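Ripple cup or single wall plus sleeve for a small coffee counter?

Posted in Catering and Counter Service
Tags: paper cups, lids, hot drinks, storage

We are opening a coffee counter inside the garden center at Burkidholm in February. Hot drinks only, mostly to go, two sizes. I have to place the first cup order this week and I am stuck between two options.

Option one is a plain single wall cup with a separate cardboard sleeve. Option two is a ripple cup, where the corrugated layer is already part of the cup. The ripple cups cost more per piece, but I would not have to buy sleeves or have anyone put them on. The supplier (Paletmont) sells both, and can print either one if we order 2000 or more.

What I need to know:

Does the corrugated layer insulate as well as a loose sleeve?
Do ripple cups take up much more storage? We have one shelf under the counter and a closet.
Do the same lids fit both types?
Is it worth having the outside printed, and does print hold up on a ribbed surface?

I would like to avoid double cupping. The last place I worked did that with tea and it doubled the bill.

counter_burkidholm

Petridis

I have bought cups for two sites and used both systems. Taking your points in order.

Insulation. What keeps the hand comfortable is the air trapped between the cup wall and the outer layer. A loose sleeve with flutes on the inside does this over the middle of the cup only. A ripple wall does it over most of the height, depending on the make. For coffee with milk you will not notice a difference. For black tea and Americano, which go out hotter, you will, because customers tend to pick the cup up near the rim where a loose sleeve does not reach.

Storage. This is the real cost. Ripple cups nest less tightly because the ribs hold the walls apart, so a stack of the same count is taller. Measure your shelf height before you order, and ask for the length of a packed tube and the outside size of the carton. Do not work from the size of a single cup. Against that, the sleeves need a box of their own, and flat sleeves get damp and curl if the closet is next to the dishwasher.

Lids. A lid fits a rim diameter. It has nothing to do with the wall. Two ripple cups from different makers can have the same nominal diameter and still differ in how the rim is rolled, and then the lid pops off when the cup is squeezed. Get samples of the cup and the lid together, fill them with hot water, put the lid on, tip the cup on its side over a sink and wait. Then do it again with the cup squeezed lightly below the rim. If your two sizes share a rim diameter you need only one lid, and I would let that decide which sizes you buy.

While you have the samples out, look for the vertical seam. Where the drinking hole lines up with the seam in the cup wall, you are more likely to get a drip down the outside. Staff should put the lid on with the hole away from the seam.

Printing. Print on ribs is fine if the artwork is bold. Large shapes in one or two solid colors hold their outline.

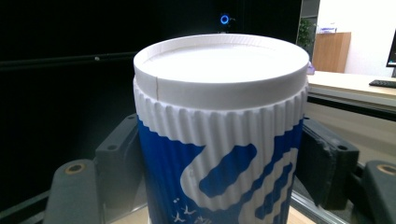 Small lettering is the weak point. A thin stroke that runs up and down can land on the side of a rib and look broken, so keep phone numbers and web addresses off the cup and put them on the loyalty card. Blue and white is a safe pair. Pale gray and beige tend to look like a stain at arm's length. It is also worth asking whether the printer leaves an unprinted band near the top, as that changes where your logo sits. Ask for a proof on the real board - a flat PDF tells you nothing about the ribs.

For a first order I would take 200 plain ripple cups in each size, run them for a week or two and see which size sells. Then commit to a printed run.

brerness_kiosk

Single wall and sleeves, every time. Cheaper and you can reuse the sleeve if the customer hands it back. We've never had a complaint at Brerness.

tray_and_till

Agree with most of what Petridis wrote, with one correction on cost. Compare the price of cup plus sleeve plus the time to fit it, not cup against cup. Fitting a sleeve takes up to 6 seconds when there is a line and the sleeves are stuck together. In a quiet garden center that hardly matters. On a Monday after a delivery with one person on the counter, it does.

Also check what your waste contractor accepts before you print anything about recycling on the cup. Most paper cups have a lining, and some contractors refuse them in the paper bin whatever the supplier's leaflet says. Lids usually go in a different stream from the cup, so you need two openings on the bin or someone has to sort it at closing.

counter_burkidholm

Thanks. The shelf is too low for a full tube of the larger ripple cup, so those will go in the closet and we will bring out half a tube at a time. Samples and lids are ordered in both sizes, unprinted for now.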